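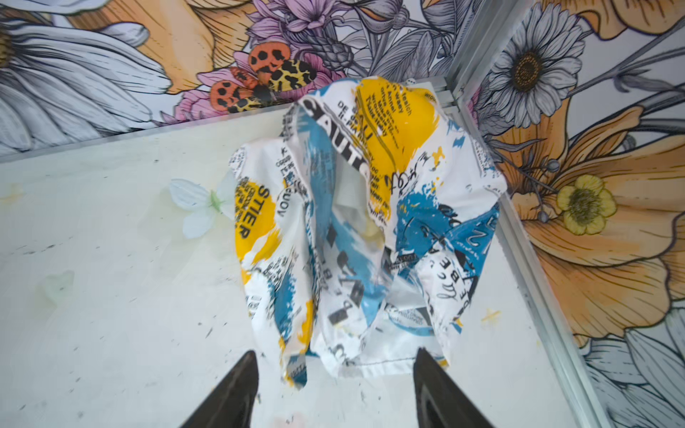
Gripper closes on air when I try to pick up a shirt

Posted by wamico_garage

Hi all, long-time reader and first-time poster, so please be kind. I've been building a small arm on a table in my garage since March, with aluminum rail around the edges, and it does just fine with blocks and sponges. Shirts are another story. The two fingers come down, pinch, and slide right off the cloth. When I do get a grip it's usually on two or three layers at once, and the whole bundle comes up in a ball. My fingers are printed and taper to a point, pretty slick on the inside faces. The camera is down at the wrist. Do I need new fingers, or am I going about this wrong? I have 95 dollars left to spend, and I would love to keep some of it!

briggs_bench

Welcome! Please don't buy anything yet. Pointed fingers are fine for cloth, they just need something grabby on them. I glued thin rubber (cut from an old bike tube) to the inside of mine and it made a world of difference. Then go for a fold that stands up a little, and come in with the fingers on either side of it. A flat hem is miserable to pick up, so leave that for later. Slow your close down too. I ran 200 tries at full speed before it dawned on me that I was pushing the fold away.

zudow77

get a suction cup

gimwood_shop

Suction never held on knit shirts for me, the air goes right through, so I'd stick with the rubber. One thing to add is your table height. If the arm thinks the table is even a hair lower than it is, the tips dig in and bend apart. Touch off at all four corners and the middle, and write the numbers down somewhere you won't lose them (ask me how I know). I'd also practice on a plain dish towel for an evening before going back to shirts, especially if your software picks the grab point from the camera. Busy prints gave mine fits, and it kept taking dark lettering for a crease.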